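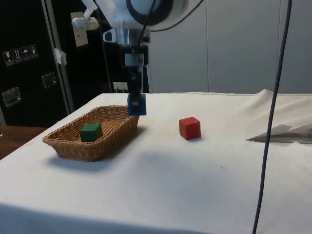 4.2 What people say when they mean "over there"

I'll admit I went into the Siltthorpe recordings expecting prepositions to be the dull part. Pravesh Swanepoel had already done the hard yards on place names, and I figured I'd tidy up "in", "on" and "behind" in a week and get on with the interesting stuff. That was in August. I was still recoding "behind" at Easter.

The corpus has 841 clips of kitchen and shed talk, all transcribed by hand, and out of those we pulled almost 4,000 locating phrases (things like "it's in the drawer under the tea towels" or my favourite, "next to where the kettle was before Christmas"). Half of them, 2,000 as luck would have it, went to Bláthnaid Daly for a second round of coding. We didn't agree nearly as often as I'd hoped! Most of the arguments were over "behind", and I want to go through those properly, since the coding manual we borrowed hardly mentions the problem.

Take a plain arrangement like the one in Figure 2. If you're standing at the near side of the table, the red block is behind the basket. Walk round to the other side and plenty of speakers will tell you it's now in front. Others stick with "behind" wherever they're standing, usually when the thing has a front of its own, like a telly or a fridge. A basket doesn't have a front, or at least I'd have said so before I met Mrs Mkhize, who was quite firm that hers did.

Figure 2. Coloured blocks and a woven basket: green inside, red behind, blue held above the cloth.

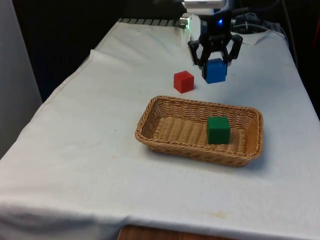
So we ended up with two codes for "behind", viewer-based and object-based, plus a bin for the ones we couldn't settle. The bin got 800 phrases in it on the first pass, and that's far too many. A fair chunk came from people talking to someone in another room, where you can't tell from the audio which way anybody's facing. I went back to the site notes for those and rescued what I could.

"In" was kinder to us. People in Siltthorpe will say "in" for nearly anything with a rim, however shallow: trays, saucers, the lid of a biscuit tin. Speakers from Bonia, just up the road, switch to "on" much sooner, and a tray there is nearly always something you put things on. Figure 3 has a block that my Siltthorpe speakers would call "in the basket" without blinking, and I'd expect the same in Bonia, as the sides slope up around it.

Figure 3. Green block resting in the basket, with a blue block closer to the viewer.
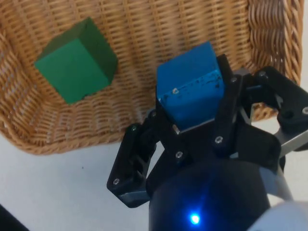 Where the two towns really part ways is with food. Jam is "in" toast for a handful of the older Bonia speakers, which threw Grodatix, our tagging software, completely off. It flagged every one as a transcription error and I'd corrected a dozen before Pravesh rang to ask what on earth I was doing. I've put them all back. They're marked with an asterisk in the appendix, and I've left them out of the totals in 4.3 until we've got more speakers under 40 to compare them with.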